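Freezing leftover stew in plastic tubs or bags?

marrowfat
I've started making a big pot of stew at the weekend and freezing it for the evenings. At the moment I use Ladefoged tubs, the 4 portion size, but the freezer is only small and I'm running out of room. My sister uses bags and lays them flat. Is it worth changing over?

tinlid43
Bags, every time. Fill them, press the air out, lay them on a baking tray until they are solid and then stand them up like books. I get seven in one drawer. Tubs waste all the space round the corners.

oldgate
I went the other way. Bags split on me twice and one of them glued itself to the shelf. Tubs stack, they wash, and you can write on the lid. Gorkar do a square one that fits my drawers with hardly any gap.

tinlid43
You're overfilling them then. Mine have never split.

oldgate
I filled them to the line. They were cheap ones, I'll give you that.
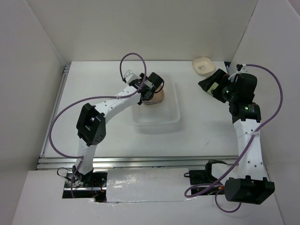
stuvden_road
Portion size matters more than what you put it in. I cook for one and a big tub of stew meant eating the same thing for days once it had thawed. Now I freeze single helpings in small bowls, and when they're hard I tip them out and bag them together. If the bowls won't sit level, stand them inside a bigger tub, like the little peach-brown one in the frosted container. A rounded-square shape like that packs closer than a round bowl too. Leave a bit of space at the top for the stew to expand.

marrowfat
I hadn't thought of tipping them out. Do they come out easily?

stuvden_road
Run the outside under the warm tap for a few seconds. If they stick, wait a minute and try again - don't go at them with a knife.

pipkin
Whatever you choose, leave the potatoes out. They go grainy. I add fresh ones when I reheat it.

oldgate
Never had any trouble with potatoes. Waxy ones are fine.

pipkin
Waxy are better, but I can still tell.

marrowfat
Thanks all. I'll try the bowls with the next batch and keep the tubs for soup. Potatoes are staying in for now.

Contact us | Copyright Lurkumow Kitchen Forum | Back to top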